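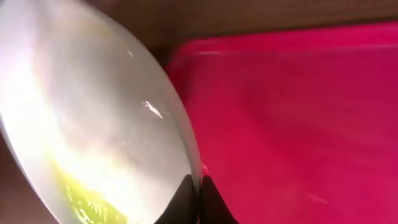
Curved metal, close up.

3 March 2024

Finished the Bredura novel at lunch, on page 623 (yes, I skipped the glossary). Second read for the review blog and I'm still cross about the middle. The ghost ship chapters drag so badly! But then chapter 48 comes along and I forgave nearly all of it. 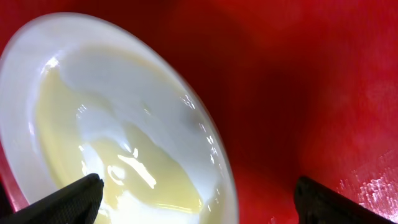

Posted by the Ukwood reading desk editor

Draft review is sitting at two stars higher than my September notes, so I need to reread those before I post anything. Back then I wrote "too many cousins" and underlined it. I think I just wasn't keeping track of them.

Tried the Hämäläinen translation next to the older one for the first 11 pages. It's funnier, and the grandmother finally sounds like a person, though I miss the old opening line. Does anyone have the hardback? My copy is missing the map.

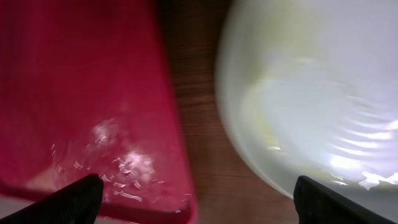

Still to do

Cut the synopsis, it gives away the lighthouse.
Ask Fetivent if the giveaway copies are the new translation.
Start the sequel, 40 pages a night if I can stay awake.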